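Bangles, beads and one very full guest room: the Nedinell swap is back

I went round to Nurhan Karakaya's house at ten at night thinking I'd be there for half an hour. I left at twenty past two, with a sandwich in my bag and somebody else's earrings on.

For anyone new to it, the Nedinell jewellery swap happens every June in the old reading room behind the Perna bakery. You bring the bits you've stopped wearing, you get a paper token for each one, and you spend your tokens on things other people have stopped wearing. No money changes hands except at the tea table, where Hatice Tekin is again in charge and again will not take notes larger than a five.

Last year 678 pieces came in. This year the total had reached 1016 when I called, and there was still a carrier bag by Nurhan's front door that she hadn't had the heart to open.

All of it has to be sorted before it goes across the road, and the sorting is going on in Nurhan's spare room – on the bed, on the chest of drawers, along the windowsill and, in the case of the brooches, in a muffin tin. Necklaces are the worst. Shalini Rathore had been picking at one knot of chains since breakfast with two darning needles and she'd got to the stage of talking to it.

I was put on bracelets, which I was told was the easy job.
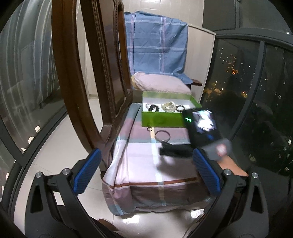

2 min read

Three bracelets to a box is the rule, and I did ask why. Perihan Değirmenci says they tried bigger trays last year and everything ended up in a heap at one end, with people digging through it like a jumble sale. So now the bracelets go in small boxes, and you can see what you're getting. My green one ended up with two black beaded ones and a clear and white one with lovely chunky beads between them. I'd have that one myself if I had any tokens left (I don't, I've promised them all to my niece).

Bangles are being kept apart because they don't sit nicely with anything. I had a thin black one that I moved from place to place half the night, and a little dark ring that belonged with the rings, only the rings had already been taken downstairs. Perihan told me to leave them both on the sheet and stop fussing.

I'm fond of that sheet, by the way. It's a big pink and lavender plaid, very soft, and things do show up well on it if they're dark. Clear beads are another matter. Shalini swears she lost a whole string of them in the pale squares and found it by kneeling on it.

A few changes this time. Watches are in, as long as they're going. Single earrings are also in, which I know will please the people who wrote to us about it, and they'll be in a bowl by the door at one token for a handful. Gülizar Çetinkaya is bringing her pliers and a tin of spare clasps, and she'll mend a broken fastening while you wait. She managed some 7 repairs an hour last time, so please don't all turn up at once with your grandmother's pearls.

The reading room has new tables too, lent by the Metetti furniture shop, so we won't have the wobbly one that tipped all the cufflinks on the floor.

Doors open at 11 and the swapping stops at 2 sharp, as the choir needs the room. Drop-offs are at the Altıntaş dry cleaner's, any time they're open. Put your things in an envelope with your name on and the number of pieces, and please untangle your own chains first. Shalini asked me to put that in twice, so please untangle your own chains first.

Anything left over goes into the dressing-up boxes at the nursery, apart from the brooches, on account of the pins.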